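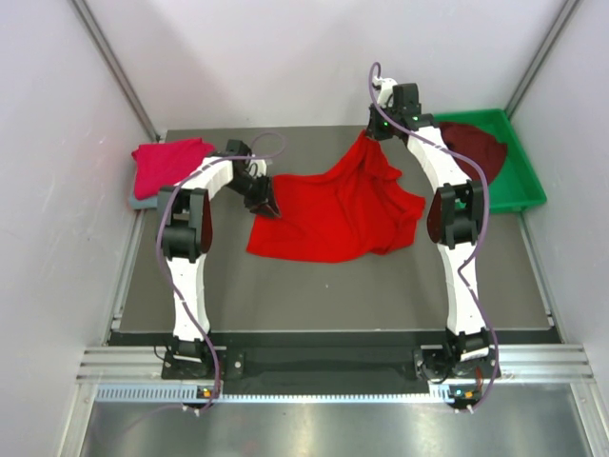
Merja Juntunen reckons the arms will have my job by the time I'm fifty, and she told me so in the canteen queue with a tray in each hand. She may be right. I said I'd write down what has changed so far, so that I can check it against her forecast later.

I work in the finishing room at Manninen, where we take in workwear, towels and table linen from hotels and clinics, wash it and send it back folded. The cell from Sukton went live in October. It stands where the second folding table used to be, and it has two arms that pick up a cloth, spread it on the surface and fold it. Finished pieces go in a stack at the back and there is a green tray at the other side. Since it arrived I have spent more of my shift next to it than at my own table.

First, the numbers, as people keep asking. On a good day shift the cell folds 236 pieces. My table, with two of us on it, did 2,044 on the same shift, and that was mostly napkins, which are quick. So it is slow. It is also there at night, when we are not, and the night total is what the office looks at.

What it does well is plain flat things in one size. What it does badly is anything that has come out of the dryer in a knot. The arms find a corner, lift, put it down, find another corner, lift again. You can stand and watch it do that for a long time. There is a button to skip a piece and we are meant to let it try three times before we press it. Joonas Eskola presses it after one.

The work itself has changed more than I thought it would. Before, I folded. Now I sort first, because the cell wants its loads separated by size and type, and that sorting has to be done by a person. I also go through what it has folded and redo the ones that are off. In the first fortnight I redid 124 of them in a single shift. Last week the worst shift was 13. I don't know if that is the software or if we have got better at feeding it. Probably some of each.

My shoulders are better. I'll say that for it. Eight hours of reaching across a table is hard on you, and sorting lets you move about.

What I miss is the talking. Two people at a folding table face each other all day. Tyyne Seppälä and I did that for six years and I know all about her kitchen extension. She is on the pressing line now and I see her at breaks. The cell isn't loud but it has a fence on the walkway side, so whoever is minding it stands a bit apart from everyone else.

Nobody has been let go. Two people who left in the summer have not been replaced, and I think that is how it will be done. At the staff meeting we were told that minding the cell would become its own job with its own pay grade. We have not seen the grade. Helmi Kiiskinen has asked for it in writing twice.

I did the two-day training, and I'd tell anyone offered it to take it, whatever they think of the machine. You learn how to stop it, restart it and clear a snagged cloth. After that the fitter doesn't have to be called for every little thing, and you stop feeling like a visitor in your own room.

A second cell is being talked about for the spring. If it comes, my table goes. I have asked to stay on sorting.

Filed under: Work, Laundry life
Home | Older posts | About me | Contact
7 comments | 4 shares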